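Week 3 handout - Can machines do chores yet?
Service Robotics, Toris College, January 3, 2019

Read before the seminar. Bring your own copy, I won't be printing more.

Short answer to the title: some chores, some of the time, in rooms set up for it. Long answer is the rest of the module.

Recap from last week. Dishwasher, washing machine - both solved by changing the job. Clothes go in a drum, water does the work. Loading and emptying left to us. Keep that in mind when a firm tells you it has "automated the kitchen".

What's hard, then? Mostly picking up and putting down. Factory arms have done it for decades, but with the same part in the same place every time. At home the cup is never where it was. Handles point the wrong way, bags crumple, clear plastic confuses depth sensors. Light changes through the day as well.

Hanging things up is a good test task. Small target, thin edges, and the hand gets in the way of the view just when you need it. A ring on a peg will do, no need for mugs until the ring works. 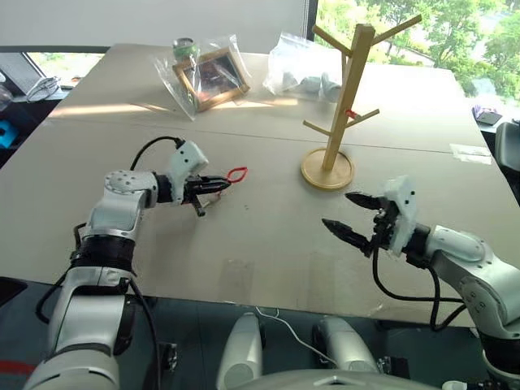 Break the job into stages when you write it up: find, grasp, carry, line up, let go. Most marks are lost on line up and let go. People assume that once the thing is held the job is done. It isn't. A slightly tilted grasp is fine for carrying and hopeless for threading over a peg. Two arms may help (one steadies, one places) but then they have to keep out of each others way.

Numbers for the class excercise, from the Zilham trials:
Attempts: 139
Placed first go: 70
Placed, counting retries: 121
Work out both success rates and say which one you'd put in a brochure. Then say which one you'd want if you were buying. The Tuven sales sheet gives only the second kind, have a look.

Shop floor. Oberholzer case, pages 19 onwards in the reader. Packing line, mixed parts. Watch for how much of the gain came from new trays and how much from the arm - the report is vague on this, so argue it either way.

Not covered today: folding laundry, anything with liquids, safety around children. Folding comes up in February.

For next time: pick one chore at home, write out every stage, mark the ones where you use touch and not sight. One side of A4. Handwritten is fine if I can read it.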